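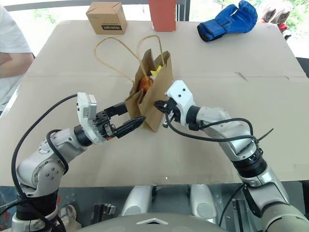 Tayla Wihongi reckons you should never trust the handles on a paper bag, and I'd like a second opinion before I buy 200 of them.

Paper carrier bags with twisted handles — how do you pack them so they stay up?

Asked by kettleandkeys in Packing and Storage

Hi all! I'm sorting goody bags for our street's toy and fruit swap in November (every child brings something and goes home with something else, it's lovely chaos). I've got a few brown paper bags left over from last year and have been practising with them on the table. A piece of fruit goes in, then something small and bright, and by the time I've put the next thing in, the top has crumpled inwards and the whole bag is leaning over like it's had a long day.

Last year we used thin plastic ones and people grumbled, so I do want to stick with paper. Do I need a stiffer bag, or am I just packing them badly? I've been looking at the Kivia ones, which come in boxes of 200, and the Gultberg ones, which are dearer but have a flat base. Also, is there a trick to getting soft toys in without ripping the handles off? Thanks!

3 answers

Njoroge Okoth
Marked as helpful, 13 votes

I did the bags for our library fair two years running, so I've made most of the mistakes already. It's mainly the packing. Open the bag right out first, put your whole hand in and push the bottom corners square. If you skip that the base stays half folded and it'll lean whatever you put in it.

Then heavy stuff first and in the middle, so your orange or apple goes straight on the bottom. Soft toys next, tucked round the sides to hold the paper out. Anything light goes on top. If the rim has already gone crumpled, fold it over once to the outside, about a thumb's width — it makes a sort of collar and stiffens it up nicely.

For the base I cut up cereal boxes and dropped a piece in each bag. Dull job, but you can do it in front of the telly.

On handles, lift with both together and they're fine. They tend to go when someone grabs one and the weight swings.
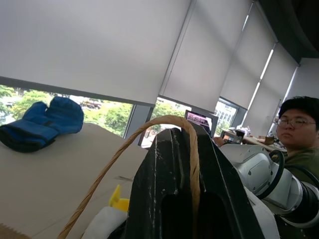 Twisted handle looped up, white soft toy low down beside it.

gistside_gran

Just use a basket!! We have one big one at the Gistside hall and the kiddies pick out of it. No bags at all.

Tsang

Bit of both from me. Have a basket for the awkward big toys and bags for the rest. I wouldn't buy 200 of anything until you've had a go with a small pack, as the paper varies a lot from one make to the next. We ordered 900 once for a school fête and used 188. The rest are still in my loft.

For soft toys, put them in bottom first, and if you have to squash one to get it past the rim, the bag's too small.

Comment from kettleandkeys: Thank you! Did the hand in the corners thing this morning and the bag is still standing up after lunch. Cereal boxes being saved as of now. Tsang, whereabouts are you and do you want rid of any of those?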